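미하일리디스 식료품점 소식지
겨울 콩 이야기

에방겔리아 쿠르쿨라스 (Evangelia Kourkoulas)

지난 호에 올리브 절임에 대해 쓴 다음에 독자 여러분의 편지를 여러 통 받았습니다. 그중에 마른 콩에 대한 질문이 제일 많았습니다. 콩을 밤새 불렸는데도 속이 딱딱하다, 껍질이 다 벗겨져서 죽이 되었다, 토마토를 넣었더니 두 시간을 끓여도 그대로이다, 이런 내용이었습니다. 그래서 이번 호에는 흰콩과 흰콩 수프를 쓰겠습니다. 저는 한국어를 어른이 되어서 배웠기 때문에 요리 설명이 조금 딱딱할 수 있습니다. 양해를 부탁드립니다.

그리스에서는 흰콩 수프를 파솔라다라고 부릅니다. 콩, 당근, 셀러리, 양파, 토마토, 올리브유가 들어갑니다. 고기는 들어가지 않습니다. 우리 집에서는 11월부터 봄까지 일주일에 한 번은 이것을 먹었습니다. 어릴 때 저는 이 수프를 좋아하지 않았습니다. 학교에서 돌아와 계단에서 셀러리 냄새가 나면 다시 밖으로 나가고 싶었습니다. 지금은 같은 냄새가 나면 빨리 신발을 벗고 싶습니다. 왜 이렇게 변했는지 저도 설명을 못 하겠습니다.

먼저 콩을 고르는 일입니다. 마른 콩은 오래 두어도 상하지 않는다고 생각하는 분이 많습니다. 상하지 않는 것은 맞습니다. 그러나 오래된 콩은 잘 익지 않습니다. 두 해가 넘은 콩은 물을 잘 마시지 않고, 마셔도 고르게 마시지 않습니다. 한 냄비 안에서 어떤 콩은 부서지고 어떤 콩은 돌처럼 남습니다. 편지를 보내신 분들 중에 찬장 뒤쪽에서 찾은 콩을 쓰신 분이 계셨는데, 아마 이것이 이유일 것입니다. 봉지에 수확한 해가 적혀 있으면 꼭 보시기 바랍니다. 적혀 있지 않으면 콩의 색을 보십시오. 새 콩은 표면이 매끈하고 조금 빛이 납니다. 오래된 콩은 누렇게 되고 잔주름이 생깁니다.

우리 가게에는 지금 두 가지 흰콩이 있습니다. 하나는 작은 콩이고 수프에 씁니다. 다른 하나는 아주 큰 콩인데 그리스에서는 '기간데스'라고 하고, 뜻은 '거인들'입니다. 큰 콩은 오븐 요리에 어울립니다. 큰 콩으로 수프를 끓이면 안 된다는 법은 없지만, 국물이 맑고 싱거워집니다. 작은 콩은 끓는 동안 조금씩 터져서 국물을 뽀얗게 만들어 줍니다. 저는 이 뽀얀 국물이 파솔라다의 반이라고 생각합니다.

다음은 불리기입니다. 콩을 큰 그릇에 담고 찬물을 넉넉하게 붓습니다. 콩은 물을 마시면 부피가 두 배 넘게 커집니다. 작은 그릇을 쓰면 아침에 콩이 물 위로 올라와 있고, 위쪽 콩만 마른 채로 남습니다. 저도 한국에서 처음 혼자 콩을 불릴 때 국그릇을 썼다가 그렇게 되었습니다. 시간은 아홉 시간이면 충분합니다. 여름에는 냉장고에 넣으십시오. 겨울에도 바닥 난방이 따뜻한 집이라면 그릇을 바닥에 두지 마십시오. 물에서 거품이 나고 신 냄새가 나기 시작합니다.

물에 소금을 넣는지 넣지 않는지, 이 문제로 우리 이모들은 명절마다 다투었습니다. 큰이모는 소금을 넣으면 콩이 절대로 익지 않는다고 했고, 작은이모는 넣지 않으면 껍질이 터진다고 했습니다. 저는 두 가지를 다 해 보았습니다. 불리는 물에 소금을 조금 넣으면 껍질이 부드러워지고 간도 안쪽까지 들어갑니다. 그래서 지금은 넣습니다. 물 1리터에 작은 숟가락으로 하나입니다. 큰이모께는 아직 말씀드리지 않았습니다.

불린 물은 버리고, 콩을 새 물에 넣어 끓입니다. 한 번 끓어오르면 흰 거품이 많이 생깁니다. 어떤 집은 이 물도 버리고 다시 시작합니다. 저는 거품만 걷어 냅니다. 그다음에는 불을 약하게 합니다. 물이 세게 끓으면 콩이 서로 부딪쳐서 껍질이 벗겨집니다. 물 표면이 살짝 떨리는 정도가 좋습니다. 온도계가 있는 분은 95도에 맞추시면 됩니다. 온도계가 없어도 괜찮습니다. 우리 할머니는 냄비 뚜껑 소리를 듣고 불을 줄이셨습니다.

이제 편지에서 제일 많이 물어보신 토마토 이야기입니다. 토마토는 십니다. 신 것이 들어가면 콩이 부드러워지는 속도가 아주 느려집니다. 레몬즙과 식초도 똑같습니다. 그러니까 토마토는 콩이 거의 다 익은 뒤에 넣으십시오. 콩 하나를 꺼내서 혀와 입천장 사이에 놓고 눌렀을 때 힘 없이 으깨지면 넣어도 됩니다. 가운데에 조금이라도 가루 같은 느낌이 남아 있으면 더 기다려야 합니다. 하나만 먹어 보지 말고 다른 쪽에서도 꺼내서 먹어 보십시오.

당근과 셀러리는 콩이 반쯤 익었을 때 넣습니다. 한국 마트에서 파는 셀러리는 줄기가 굵고 향이 순합니다. 그리스에서 수프에 쓰는 셀러리는 줄기가 가늘고 잎이 많으며 향이 강합니다. 저는 잎을 버리지 않고 모두 썰어서 넣습니다. 어떤 독자께서는 미나리를 넣어 보았는데 맛있었다고 쓰셨습니다. 저도 따라 해 보았습니다. 그리스 사람이 먹으면 고개를 갸웃할 맛이지만, 저는 한 그릇을 더 먹었습니다. 미나리는 오래 끓이면 향이 없어지니까 불을 끄기 바로 전에 넣으십시오.

올리브유는 두 번 나누어 넣습니다. 반은 채소와 함께 넣고, 나머지 반은 불을 끈 다음에 넣습니다. 처음 보는 분은 양이 너무 많다고 놀라십니다. 네 사람이 먹을 냄비에 종이컵으로 반 컵이 넘게 들어갑니다. 고기가 없는 음식이어서 기름이 몸을 따뜻하게 해 주는 일을 맡습니다. 줄여도 되지만, 그러면 맛이 조금 외로워집니다. 이 표현이 한국어로 자연스러운지 모르겠지만, 다른 말을 찾지 못했습니다.

끓인 날보다 다음 날이 더 맛있습니다. 이 점은 김치찌개와 같습니다. 밤 사이에 국물이 걸쭉해지니까 데울 때 물을 조금 더 넣으십시오. 냉동도 할 수 있습니다. 다만 당근은 얼었다가 녹으면 스펀지처럼 되므로, 얼릴 것은 당근을 건져 내고 담는 편이 좋습니다.

곁들이는 음식도 많이 물어보십니다. 우리 집에서는 빵, 올리브, 생양파, 훈제 청어를 함께 놓았습니다. 청어가 없으면 멸치 절임도 좋고, 구운 고등어도 잘 어울립니다. 페타 치즈를 부수어서 올리는 집도 있습니다. 밥과 먹어도 되느냐고 물으신 분께는 된다고 대답하겠습니다. 콩과 쌀은 어느 나라에서나 사이가 좋습니다.

수프를 젓는 도구는 나무 주걱이 제일 편합니다. 쇠 국자로 자주 저으면 익은 콩이 잘 부서집니다. 나무 주걱은 쓰고 나서 바로 씻고, 물에 오래 담가 두지 마십시오. 씻은 다음에는 마른 행주로 한 번 닦고, 바람이 통하는 수저통에 머리를 위로 하여 세워 둡니다. 통 바닥에 물이 고이면 손잡이 끝이 까맣게 됩니다. 며칠에 한 번은 통도 비우고 씻어 주어야 합니다.

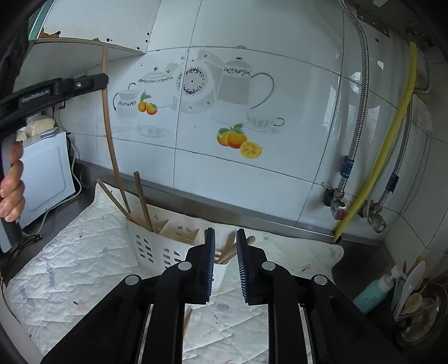 나무에 콩 냄새나 양파 냄새가 배었을 때는 굵은 소금과 레몬 반 쪽으로 문지르면 많이 나아집니다. 문지르고 나서 잠깐 두었다가 찬물로 헹굽니다. 그늘에서 하루 말리고, 나무가 하얗게 건조해 보이면 기름을 얇게 바르십시오. 올리브유는 시간이 지나면 끈적거리고 냄새가 나서 저는 이 일에는 쓰지 않습니다. 도마용 기름을 조금만 발라도 됩니다.

냄비에 대해서도 한마디 쓰겠습니다. 바닥이 얇은 냄비는 콩이 눌어붙기 쉽습니다. 두꺼운 냄비가 없으면 불을 더 약하게 하고 자주 들여다보십시오. 이미 눌어붙었다면 바닥을 긁지 말고 위의 수프만 다른 냄비로 옮기십시오. 긁는 순간에 탄 맛이 전체로 퍼집니다. 압력솥을 쓰는 방법도 있습니다. 시간이 많이 줄어들지만 솥마다 달라서 몇 분이라고 말씀드리기가 어렵습니다. 처음에는 짧게 해 보고, 덜 익었으면 뚜껑을 연 채로 더 끓이시는 것이 안전합니다.

가게 소식을 전합니다. 새로 수확한 작은 흰콩이 들어왔습니다. 허두드턴의 농가에서 온 콩이고, 이번에 받은 것은 모두 73봉지입니다. 작년에는 금방 다 나갔으니 필요하신 분은 계산대에 이름을 적어 주십시오. 큰 콩은 양이 넉넉합니다. 모노드스테드에서 오는 말린 오레가노는 배가 늦어져서 다음 달에 들어옵니다. 기다려 주시는 분들께 죄송합니다.

발베르그 올리브유는 작은 병이 없어지고 큰 병만 남습니다. 큰 병이 부담스러우신 분은 빈 병을 가져오시면 원하시는 만큼 덜어 드리겠습니다. 병은 안쪽까지 완전히 말려서 가져와 주십시오. 물방울이 한두 개만 있어도 기름이 빨리 변합니다.

1월 17일 저녁에 가게 안쪽 부엌에서 파솔라다를 함께 끓이는 모임을 합니다. 콩은 제가 미리 불려 놓겠습니다. 앞치마와 남은 수프를 담아 갈 통을 가져오십시오. 자리가 많지 않아서 아홉 분만 모실 수 있습니다. 신청은 전화로 받으며, 가게 내선 번호는 541번입니다. 제가 받지 못하면 이름과 연락처를 남겨 주십시오. 콩 요리에 대한 질문도 같은 번호로 받겠습니다.

다음 호에는 렌틸콩을 쓰려고 합니다. 렌틸콩은 불리지 않아도 되고 빨리 익습니다. 집에서 렌틸콩을 한국식으로 요리하시는 분이 계시면 방법을 알려 주십시오. 된장과 함께 끓인다는 이야기를 들었는데, 아직 먹어 보지 못했습니다.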